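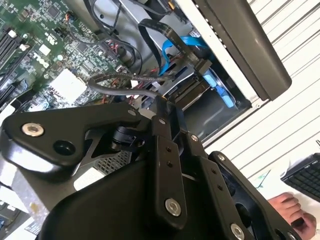

**vodasstead_pete** wrote:
Pull the memory before you do anything else with that Dell. Press both white latches out and the sticks pop up. After that you can work around the drive bay without worrying about your sleeve catching one.

---

**Clilus**
Original poster

Memory can wait, I think. I want the drive out first. The ribbon cable going down toward the bay is the part I don't like. On the last one of these I did, back in March, the cable came off with half its connector and I had to throw the cable away. The board was fine, but I sell the cables too when they're good.

For anyone just joining, I'm parting out a batch of office towers from the Warkatov surplus sale. Boards, supplies and drives get tested and sold, shells go to scrap.

---

**Woo**

Don't pull on the ribbon. Pull on the connector, straight out, and rock it a little from end to end if it's stiff. If there's a tab on the back of it, use that.

I disagree with pete on the order too. Drive, then supply, then memory, then board. Memory stays put fine where it is, and I'd rather not have loose sticks on the bench while I'm wrestling with a cage.

---

**vodasstead_pete**

Loose sticks go in a bag. I've done 100 of these and I always start with memory.

---

**Woo**

And I've done 200. We can both be right, but the drive is what he asked about.

---

**Clilus**

OK, moving on. Drive cage next. Blue tabs down by the bays on this case. Do they slide or squeeze? I don't want to snap one.

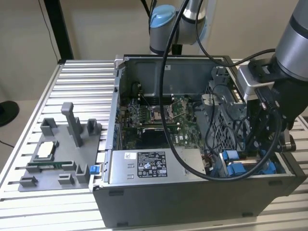 **Clilus**

The socket is empty and the lever is up, so please don't tell me to take the processor out. My question is about the power supply. It's lying across the front with a blue latch at the left end of it. I assume that latch is what lets it go, but I'd like to hear from somebody who knows this case before I lean on it.

---

**Woo**

Check the back of the case for screws first. Some of the office models have a latch and screws both, and if you miss the screws you'll bend the metal. Then unplug everything from the board, work the latch, and slide the supply toward the inside of the case. Don't lift until it has moved.

On the drive bay tabs, I've seen both kinds. Try a light squeeze. If it doesn't give, stop and look at how it's hinged.

---

**gravelroad2**

Close the lever on that socket. Better yet, put a plastic cover on it. An open socket with cables getting dragged over it is how you end up selling a board "as is, untested."

---

**vodasstead_pete**

Agree with gravelroad2. Cover first, everything else after.

Also write down what's on the supply label before you list it. Buyers want the ratings and they will ask.

---

**Clilus**

Fair point on the socket. I have 2 covers in the drawer from other boards and I'll see if either one fits.

Woo, I'll look for screws. Does anyone bother selling the drive cages? I've been sending them to scrap with the shells.

---

**Woo**

I keep a couple. They don't sell fast and they take up shelf space.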